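Chapter 8
Setting Up a Play Kitchen

In this chapter
Choosing a table and a place for it
Deciding what goes on the table and what stays on the shelf
Mixing toy pieces with real packages
Cleaning up at the end of play

Key terms: home corner, prop, open shelf, play surface, rotation

Alcides Sales had a home corner in his classroom for three years before he changed anything in it. It had a sink unit, a tall cupboard, and a crate of plastic food on the floor. Every morning the children tipped out the crate. By ten o'clock the food was under the cupboard, and two or three children were arguing over the one pan.

In April he took out the cupboard and the crate and put in a low table. He set out a few things on it each morning and kept the rest on an open shelf against the wall. The children still argued over the pan, but they stayed longer, and they began to cook for each other. One boy ran a soup stand for most of a week.

This chapter is about that kind of change. It deals with the small decisions an adult makes before the children come in: which surface to use, what to put out, and where things go afterward. Chapter 9 takes up what children say and do once they are playing.

8.1 The Play Surface

A plain table is enough. It should be low enough for a standing child to reach the middle, and it should have space on at least two sides so that children can face each other. A light, solid color makes small pieces easy to find. Patterned cloths look cheerful but hide things, and they slide.

Keep the table away from the door. Ilona Katona, who has trained assistants for 13 years, asks them to walk the route from the coat hooks to the rug with their arms full. If they bump the play table on the way, it is in the wrong place.

8.2 What Goes on the Table

Start with one thing to cook on, one thing to cook in, and one thing to serve from. Add a little food and stop there. A toy oven takes up a good part of a small table, so put it to one side and leave the plates and bowls where children can get at them.

Real packages work well beside toy pieces. Children know them from home, and they often begin a game by naming one -- "We need ketchup" is a common opening line. Wash the packages well and check the caps. Small caps and loose food pieces should not be used with children under three.

Figure 8.1. A white tabletop with a toy oven, a frying pan in its blue-lined cooking area, a red ketchup bottle on a round light gray plate, a light blue bowl, and yellow puffed snack pieces.

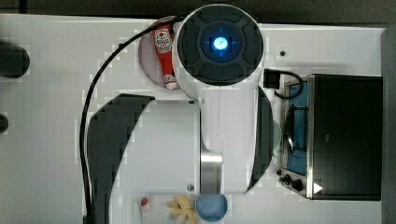

8.3 The Open Shelf

Whatever is not on the table should be where children can see it. Store pots with pots and plates with plates, one layer deep. Change a few items every second week and leave the oven and the main pan alone, so that a game begun on one day can be picked up on the next.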